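Webcam keeps hunting for focus on video calls, new one or fix the old one?
Home Office Gear > Cameras and Mics

tomoyo_h
Friday, January 21, 2022

Hi all, hoping someone can save me some money. I've got a Vidatach webcam that was lovely for the first year and now it hunts for focus the whole call. In, out, in, out. My sister said it made her feel seasick! I teach three online classes a week and the parents are starting to comment.

I've tried another USB port and a full reinstall of the Zalico software. No change. Desk is against a wall with a window on my left, if that matters. Do I bin it or is there a setting I've missed?

flakeddale_zul
Turn autofocus off. Seriously, that's it. In the Zalico app it's under Advanced, then Lens, and you untick the box and drag the slider until your face is sharp. You sit in the same chair at the same distance every day, so what does it need to refocus for?

Hauwa F
Sorry Zul but I don't agree, or not for everyone. I lean in and out all day and hold things up to the lens for clients (fabric swatches, mostly). With the focus locked they just get a beige blur. I'd look at the light first. Mine hunted like mad every arvo when the sun went off the desk, and a cheap lamp behind the monitor sorted it.
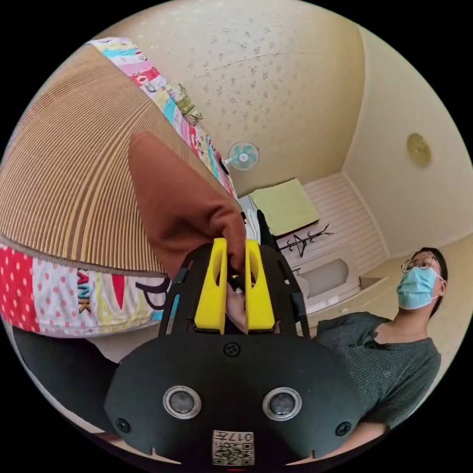

Also check your resolution while you're in there. Mine had set itself to the highest mode after an update and the picture got noticeably grainier, and I reckon the autofocus hated that too. Dropped it back a step and it was heaps better.

flakeddale_zul
Fair enough on the swatches. But she's teaching, not selling curtains. Lock it!

tomoyo_h
Well, I do hold up the whiteboard sometimes... but not often. Zul, I can't find Lens under Advanced. I've got Colour, Flicker and Mirror, and then nothing.

larasati_l
You're probably on the new version, they moved it. Click the little cog next to the camera name, not the main one. Took me ages to find it and I was swearing at the screen by then. And it forgets the setting whenever you unplug the camera, so leave it plugged in if you can.

ZahiraP
Has anyone mentioned cleaning the lens? I know, I know. But mine had a film of kitchen grease on it and I'd already priced up a Pattinasarany as a replacement. Glasses cloth, two minutes.

Hauwa F
Zahira that would've been my second suggestion, promise.

tomoyo_h
Found the cog, thanks Larasati! Cleaned the lens too and the cloth came away a bit grey, which is embarrassing. Focus is locked for now and it's been fine for one call with my sister. I've got 23 kids on Monday morning so that'll be the proper test. Might still get a lamp, Hauwa, what size is yours?

Hauwa F
Tiny, clips on the shelf. I'll measure it tonight.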